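Wellia Table Top, Mint Green

Item 1926 | Vedetti Home and Office

The Wellia top is a rectangular board for a desk, a craft table or a small dining place. It is sold without legs, so you can choose the frame that suits your room. The surface is smooth and matte, in a pale mint green that goes well with white walls.

Color: mint green
Load, evenly spread: 70 kg
Fits frames: Ivgate fixed, Ivgate folding
Delivery: 31 dollars, to the ground floor

Please carry the top with two at the ends and keep it level when you go through a door. Put a blanket on the floor before you lay it down.
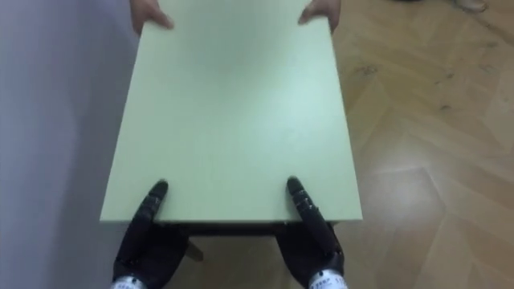
The screws are packed together with the frame, not with the top. Tighten them by hand first, and use the screwdriver only when all of them are in place. For cleaning, take a soft cloth and mild soap. Orders placed before Saturday noon leave our Stojanović warehouse on the next working day.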